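Foro de ayuda — Automatización y robótica — Pinzas y efectores

La pinza de mano no cierra igual de los dos lados y pierde la referencia a media sesión

tornillo_flojo
Publicado en octubre, 17:40

Buenas. Tengo una pinza de mano de dos dedos con controlador Daltell. La usamos para grabar demostraciones de agarre que luego se pasan a un brazo. El trabajo es sencillo: coger objetos pequeños de la mesa o de un soporte y dejarlos en otro sitio. Esta semana tocan llaveros.

El problema es que, pasado un rato, el dedo derecho llega al centro antes que el izquierdo. Al principio casi no se nota, pero va a más. Con piezas gruesas da igual, porque la pinza las aprieta de todos modos. Con algo fino, como una llave suelta o una etiqueta de plástico, la empuja hacia un lado y se escapa. Ayer, de 78 agarres, 13 acabaron con la pieza en la mesa.

Además el controlador me saca el error 28, que en el manual viene como «referencia de apertura fuera de margen» y nada más. Si apago y enciendo, se va y vuelve al rato.

Lo que he probado hasta ahora:

Reiniciar el controlador con la pinza abierta del todo.
Cambiar el cable de datos por otro igual.
Apretar los tornillos que se ven por fuera.
Bajar la fuerza de cierre. Con menos fuerza tarda más en salir el error, pero sale.

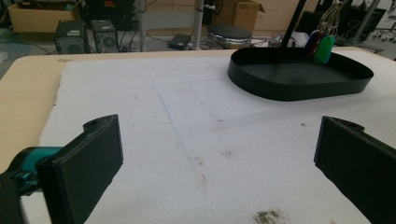

La pinza lleva 1281 ciclos desde la última calibración, según el contador. No ha recibido ningún golpe que yo sepa, aunque la usamos varias personas y no pongo la mano en el fuego por nadie. Los dedos son los originales. No he abierto la carcasa porque no sé si lleva algún muelle que salte.

¿Es cosa del encoder, de la mecánica o de la calibración? Y otra duda: ¿puedo seguir grabando mientras tanto, o lo que grabe así no va a servir?

ferov_usuario
Respondido a las 18:05

A mí me pasó algo parecido con una Ferov y era el firmware. Actualiza y prueba.

banco_de_pruebas
Respondido a las 21:30

Yo no empezaría por el firmware. Un fallo de firmware no suele mover un dedo sí y el otro no si los dos salen del mismo motor, que es lo habitual en este tipo de pinzas. Y que mejore al bajar la fuerza apunta a algo que patina o cede cuando hay carga.

Haz esto, con la pinza apagada y desconectada:

Abre los dedos a mano hasta el tope, si tu modelo lo permite. Mueve primero uno y luego el otro con dos dedos de tu mano. Si uno tiene juego y el otro no, ya sabes de qué lado mirar.

Mira la fijación de cada dedo al mecanismo, no solo los tornillos de fuera. El pasador o tornillo del punto de giro se afloja con el uso, y apretarlo sin fijador de roscas dura poco. Usa fijador de resistencia media. El fuerte te obligará a calentar la pieza para sacarlo y cerca hay plástico.

Limpia las guías con una brocha seca y un paño. Si trabajas sobre fieltro o espuma, las fibras acaban dentro, y con suciedad en la mesa todavía más. No eches aceite: lo mezcla todo y hace pasta. Nosotros aspiramos la superficie antes de cada tanda.

Cuando esté limpio y apretado, vuelve a calibrar con la pinza cerrada en vacío. Si calibras con algo entre los dedos, aunque sea un trocito de espuma, guardas mal el cero y el error vuelve.

Si después de eso un dedo sigue adelantándose, marca con rotulador la posición de la pieza que transmite el movimiento respecto al eje y haz unas cuantas decenas de cierres. Si las marcas se separan, está patinando y hay que cambiarla. Si no se separan y aun así salta el 28, entonces sí sospecharía del encoder.

Para abrir la carcasa busca primero el despiece de tu modelo. Algunas llevan muelle de retorno — las Nygård antiguas, por ejemplo — y conviene abrirlas con gafas puestas. Y no metas los dedos entre las mordazas con el controlador encendido, aunque esté en error. Al borrar el fallo, algunas buscan la referencia solas y cierran sin avisar.

Sobre lo de seguir grabando: yo pararía. La apertura que registra el controlador ya no coincide con la real, y eso luego no se arregla bien. Lo de ayer lo apartaría en otra carpeta hasta saber desde cuándo falla.

mesa_coja
Respondido a las 9:15

De acuerdo con lo de arriba. Añado que en Wivstead venden el juego de pasadores suelto y no hace falta comprar el mecanismo entero. Comprueba el diámetro antes de pedir, que hay dos medidas y en la web salen con la misma foto.

tornillo_flojo
Respondido a las 13:20

Gracias. El dedo derecho tiene juego en el punto de giro y el izquierdo no. También ha salido bastante pelusa de la guía. He pedido los pasadores y de momento no grabamos. Lo del rotulador lo haré cuando la monte.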